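3/23/26

So, I need a second pair of hands at the repair shop, and I'd love it if you knew somebody (or were somebody!) who might fit. I'm Dalia Jõgi, I run Hevent, the little computer shop at 212 Prastov Road in Drundthorpe, two doors up from the bakery. We mend desktops and laptops, we set up printers for people who have lost the will to do it themselves, and on a quiet afternoon we drink a frightening amount of tea.

The job is front counter and bench, split more or less down the middle. Mornings you'd be talking to customers, booking things in and ringing people up when their machine is ready. Afternoons you'd be at the back with Edgars Lepik, who has been with me since the shop opened and will teach you the bench side properly, from finding the right screwdriver upwards.
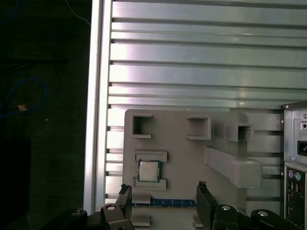

*A blue memory module and other computer parts in a grey plate.*

You don't need a certificate. I haven't got one either! What I do want is someone who is kind on the phone. Most of our regulars are a bit embarrassed when they come in -- they think they've broken something by clicking on it -- and the way you speak to them in the first minute matters more to me than whether you can name every socket and cable. If you've worked in a café, a care home, a school office or a busy shop, please say so, I'll be very interested.

Hours are 20 a week to start with, and they might go up in June when the college students bring everything in at once. You'd get paid training from day one and a key once you've settled in. There's a bus stop right outside, which the 107 uses, and a bike rack round the back by the bins. I'll tell you the hourly rate when you ring, or ask in the shop, it isn't a secret -- I just want to talk it through with the holiday pay so it all makes sense.

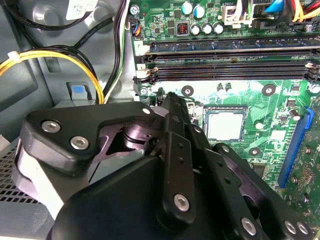 Bench training goes at your speed, and I mean that. The first weeks are mostly cleaning, labelling and watching, then simple swaps like memory and drives, and only later the fiddly jobs. A motherboard looks like a small town from the air when you first meet one, and the processor socket is the bit I was most scared of when I was learning, so I won't hand you one and walk off. My last trainee was terrified of it too, and she now does builds at Arango for a living and sends us smug postcards.

A couple of things to be straight about. The stairs to the stockroom are steep and there's no lift, but the stockroom can be Edgars's job if stairs are no good for you. We do open on some bank holidays. And the radio is usually on, though you'd get a vote.

To apply, pop in, or post me a letter or a page about yourself. No CV needed unless you've already got one. Tell me about a time you helped someone with something they found confusing, computers or otherwise. I read all of them and I'll reply either way, it might just take me up to 10 days.

Dalia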